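Gray, Green, Red, Blue, Yellow: Small Things on One Table

August 10, 2023

I keep this gallery page for surfaces and simple objects. My main interest is color, and how it changes when it lies next to another color. I started in April with stones and kitchen towels from my home in Flustia, and the page now has 20 entries. Most of them are about one object only. For this entry I wanted a surface with several things on it: a green table, a gray mat, two balls and a bin.

Gray is the color that I find most difficult. In the Quan series, where I looked only at painted walls, I wrote "gray" in my notes for almost everything, and later I could not say which wall was which. Now I try to write two words each time, for example "gray, bluish" or "gray, a little beige". It takes more time but the notes are more useful.
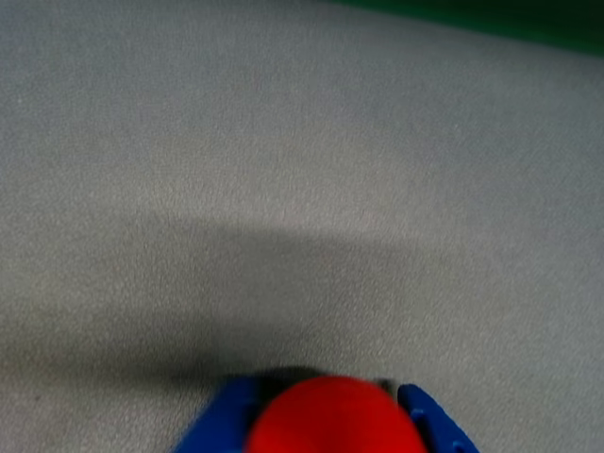 Gray from very near, cool at the upper left and warmer in the middle. Fine grain, pale and dark flecks, and a corner of dark green.

When I look at such a surface for several minutes, I stop to see it as one color. The light makes a pale patch and the shadow goes softly over the grain, and the grain does not disappear in it. I like this very much. On a smooth and shiny surface the shadow looks flat to me, and I have less to write.

The mat has rounded corners and it is almost square. It leaves the green of the table free on the sides, like a border. There is lettering across the middle, in mirror form, which begins in a pale yellow-green and goes to white. I read it first as a pattern and only after that as letters. The yellow bin stands on the right and covers a part of the last one. Yellow is the strongest color here and I think it wins against the red, although the red ball is closer to the middle. The blue ball is farther up on the left, quieter, with a small dark shadow at its foot.
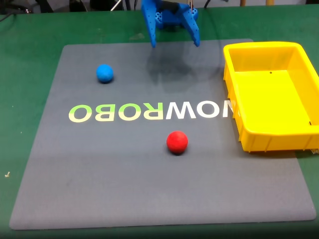

For the bin I have one more remark. Vertical ribs are a good thing for a person who likes shadows, because every rib has a light side and a dark side, and one plastic color becomes two or three. I have a similar feeling about corduroy, and about the old radiators in the Trandier building, which are entry 7 on this page.

The balls are interesting for another reason. A matte ball shows its roundness with a slow change from light to dark, without the white point that you find on glass. If you want to practice drawing, I advise you to begin with a matte ball on a gray ground. You can make the ground with a soft pencil and leave the paper a little rough. Try it with the lamp on one side first and then on the other side. I needed five sheets before my red did not look like a tomato.

The next entry will be paper bags, brown and white. After that I will return to the Pement tiles, where I still have to correct the color names.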